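Search the help pages
Topic, keyword or room name
Go

Last updated: August

Table linen: checked cloth with a fixed central band keeps going askew

Posted by Sumeya Chala

I would be grateful for advice on the dressing of a table in a shared room. The table is rectangular with rounded sides and is dressed with a light checked cloth. A tan band runs over the middle of it, with a printed white flower and pale lettering near one end. A small arrangement of yellow flowers stands on the band.

The difficulty is that the band will not stay central once people have been working at the table. By Wednesday it has usually moved towards one side, and the hem then hangs lower there. I should like to know (a) whether the lettering ought to face the person standing at the table or the rest of the room, and (b) how the cloth may be held in place without marking the table. Pins are not permitted under our room rules.
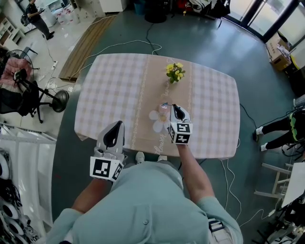

Sumeya Chala
Room bookings and furnishings, Araya House

The cloth was bought under the name Gelow and carries no care label. I have no record of whether the band was sewn on by the maker or added afterwards, and would prefer not to unpick anything in order to find out.

Linen Desk, Wolby

With regard to your first point, lettering is normally placed so that it can be read from the side at which people stand or sit. On a cloth of this pattern the words belong near the hem on that side, with the flower beyond them. The vase or pot should stand further back, clear of the printed flower. Your own table already follows this arrangement and I would leave it as it is.

With regard to your second point, the usual remedy is an underlay. Please proceed as follows.

1. Remove the flowers and lift the cloth off completely. Wipe the table top and allow it to dry.

2. Cut a piece of thin non-slip underlay 50 mm smaller than the table top on every side. Follow the curve of the table when cutting; a square-cornered piece will show as a ridge.

3. Lay the cloth with the band running from the far edge to the near edge. Measure from each side of the band to the side of the table and adjust until the two figures agree.

4. Smooth outwards from the band with the flat of the hand. Do not pull at the hem, as this draws the checks out of line. Some waviness in the folds along the front is to be expected and does no harm. 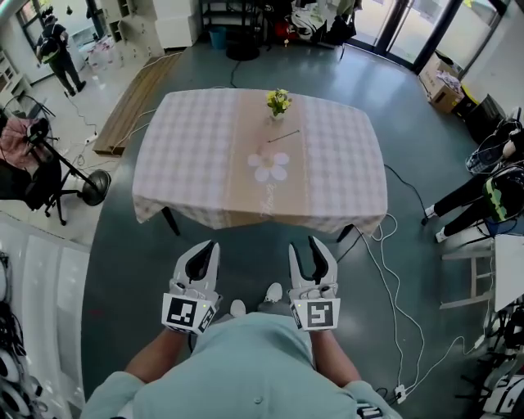
Keeping the cloth straight between changes

A strip of soft tape on the underside of the table, placed where the middle of the band should fall, allows anyone to reset the cloth without measuring. Clips may be used where the table edge permits, although they are apt to crease a light cloth — and the crease remains until the next wash.

R. at Cevis

We had the same trouble and put it down to the cloth being too light. Weights on the hem cured it. I cannot recall the make. Our table is square, so this may not apply.

Linen Desk, Wolby

Hem weights are acceptable, but they should be removed before washing. On a rounded table they should be kept to the straighter parts of the hem, as they swing at the curves. For underlay, please see help sheet 138, which also deals with washing cloths that have no label.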